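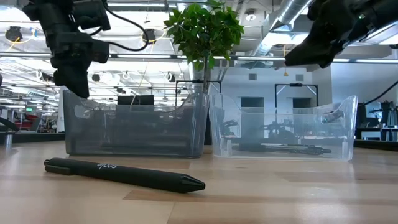

A black click pen, with the gray and clear bins behind it, on the plank table.

Search this site Search
Updated July, by the Inach office
2 comments 3 shares

About Inach

Inach collects unwanted pens, checks them, and packs the good ones for schools and community classes. We are a small company in Jirkby, in a former shoe repair shop on Parri Street. The pens come from offices, hotels, banks, trade shows and people's kitchen drawers. Most of them still write when they reach us. They were printed for an event that is over, or for a business that has moved or changed its name, and they have been sitting in a box ever since.

We started with one box of pens from an insurance office that was closing its Jirkby branch. There were 719 pens in it, and the office was going to put them out with the trash. We tested all of them over a long weekend and gave the working ones to an adult reading class that met across the street. The class asked if we could get more, and we called a few other offices. That first box is still on the shelf by the door. We keep string in it now.

How we sort

Sorting is done by hand on wooden tables. Each table has plastic bins at the back. The gray bins are for pens that have not been checked, and the clear bins are for pens that are ready for packing. We used cardboard trays for the first year, but ink got into them and the bottoms went soft. The plastic bins wipe clean, and they have handle openings, so a full one can be carried to the packing shelf without tipping it.

Every pen gets the same check. We click it open and closed, draw a short line on scrap paper, and look at the clip and the tip. If the line skips, the pen gets one more try after a minute of scribbling. If it still skips, the refill comes out. A pen with a good barrel and a dry refill goes to the refill drawer, and a pen with a cracked barrel is taken apart for its spring and any other parts we can use.

Ballpoints with a click button make up most of what we see. Stick pens with caps come next. We do get some very nice pens now and then, usually in a case with a name engraved on the clip. We try to send those back if we can tell where they came from.

What about the printing?

People ask this a lot. Many of the pens have a company name or a slogan on the barrel, and we leave it on. We tried removing it with a cloth and solvent early on. It was slow, it smelled bad, and the barrels came out looking worse than before. The schools say the students don't mind. We do set aside anything with private information printed on it, such as a home phone number.

Rudach refills

In our second year we began fitting refills to the barrels that were still in good shape. We buy plain black and blue refills in bulk and sell the refilled pens under the name Rudach. They come in packs of 3 or in a carton of 300. The barrels in a pack do not match – one may be slim and another wide – and we say so on the label. Sales of Rudach pens pay the rent on the shop and the postage on the free cartons.

Who gets the pens

Free cartons go to public schools, adult education classes and after-school programs. There is no application form. Send us a note on school or program letterhead saying what kind of pens you want and how many, and we will add you to the list. Black ink goes fastest. August is our busiest month, and requests that come in after the middle of the month may not ship before classes begin. Red ink is nearly always in stock if you can use it.

Sending us pens

You can mail pens to the shop or drop them off on Monday between 9 a.m. and 4 p.m. The side door on the parking lot is the one to use. Please put a rubber band around loose pens or send them in a bag, and take out pencils, paper clips and staples. We cannot take:

Permanent markers
Fountain pen ink in bottles
Correction fluid
Anything that has leaked

Larger loads are fine, but please write to us first so we can clear some floor. Jirkby offices with two or more full boxes can ask for a pickup.

The shop

The front room is for sorting and the back room is for packing and storage. The tables were already in the building when we moved in. Their tops are made of joined planks, a few of them darker than the rest, and we have sanded them twice to get rid of old glue. Ink marks are another matter, and we have stopped trying to keep up with them. Visitors are welcome during Monday drop-off hours. School groups should call ahead, as the front room gets crowded quickly and there is only one sink for washing hands afterward.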